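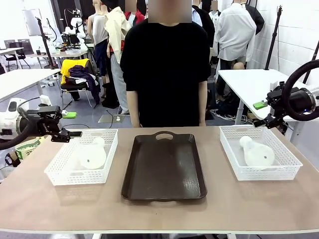

FOR RELEASE THURSDAY, 9 A.M.

Haltard to release river trading game Wura in June, with fewer promises than last time

Haltard, the independent studio behind the cargo puzzle game Jinden, will release its second title, Wura, for PC in June. Wura is a single-player trading game set on a long brown river with too many sandbars. The player owns one boat, owes money on it, and carries goods between 24 river ports until the loan is paid off or the boat is taken away.

The studio is aware that most announcements of this sort describe a living world in which every choice matters. Wura does not have a living world. It has a price table, a weather table and a set of townspeople who remember whether you cheated them. Some choices matter a good deal. Others, such as the color of the awning, do nothing at all, and testers who felt that the green awning brought better prices were mistaken. We checked.

What is in the game

Each port buys and sells a limited list of goods, and prices move with the season, the water level and what other boats brought in that week. The largest port, Kamolrat, buys nearly everything and pays badly for most of it. Small ports upstream pay well but can be out of reach for weeks when the river drops. A full playthrough is 32 in-game weeks. Players who repay early can stop there or keep trading, though the studio doubts that many will find the later weeks as tense as the first ones.

There are 2,217 lines of written dialogue. That sounds like a lot and it isn't, as plenty of games in this genre have many times more. All of it was written by hand, and a player who talks to everyone in every port will start hearing repeats before the loan is paid. We would sooner say so now than have it turn up in the first week of reviews.

Passengers can be carried in place of cargo. They pay on arrival, they complain, and a few of them lie about where they are going. Early builds also let the player hire a crew of up to four, but the crew members mostly stood in the way of the crates and argued about food. They have been cut down to one deckhand, who can be dismissed.

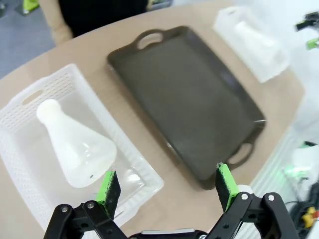
White plastic basket on a beige tabletop, with a gripper in the foreground.

On the word "replayable"

Haltard has been asked by stores to state whether Wura is replayable. It can be started again from the beginning, like any game. Starting prices and sandbars are shuffled each time, and the loan can be set at three levels. Whether that is a reason to play twice is up to the player. In testing, people who liked the first run usually began a second, and far fewer finished it.

The studio is also wary of play-time claims. Jinden was advertised with a figure supplied by the people who made it, all of whom were slow and fond of the music. Customers finished sooner and wrote to say so, and they had a point. Wura will carry no hour count on its store page.

No roadmap

There will be no roadmap graphic at launch. The one published for Jinden listed a level editor, a photo mode and a winter chapter. The level editor shipped late, the photo mode shipped broken and was repaired later, and the winter chapter was never made. That graphic is still passed around on message boards - fairly enough, as we drew it.

Bug fixes for Wura will be released when they are ready and listed in plain language. If extra ports are added at some point they will be announced once they work. There is no season pass, no in-game store, and no second currency. None of this should be taken as a grand stand on how games ought to be sold. A studio this size could not run an in-game store without breaking it.

Known limits

Controller support is complete except for the ledger screen, where scrolling is still clumsy and mouse and keyboard are easier. Text size can be changed everywhere apart from the map labels. The fog effect slows down older laptops and can be turned off with no effect on play. Saves are made only in port. Testers were split on that last one, and it is staying.

The game will be in English at launch. Other languages are being looked at, and a decision will depend on sales, which we decline to predict. The first game did worse than we expected in its opening month and better than we expected a year later, and none of us has a theory that holds up.

Open test

An open test of the first six ports begins this Thursday at 9 a.m. and is limited to 2,000 players. The limit is real and exists for one reason: every bug report is read by the same small team that is trying to finish the game. Places go in order of sign-up. There are no reward tiers for inviting friends. Test saves will not carry over to the full version, and anyone who has been told otherwise on a forum has been told wrong.

Press and video makers may show anything in the test build, including the parts that don't work. Review copies of the full game will go out one week before release with no conditions on scores, footage or wording. Outlets that disliked Jinden are on the list.

Price and availability

Wura will be sold for PC through the usual online stores and from Haltard's own site. The price will be the same as Jinden's at launch. A launch discount has not been decided. Console versions are not planned.

About Haltard

Haltard is an independent game studio that makes small games about moving things from one place to another. Its first release was Jinden. Screenshots, the store text and a short trailer made entirely from in-game footage can be requested through the press page on the studio's site.

###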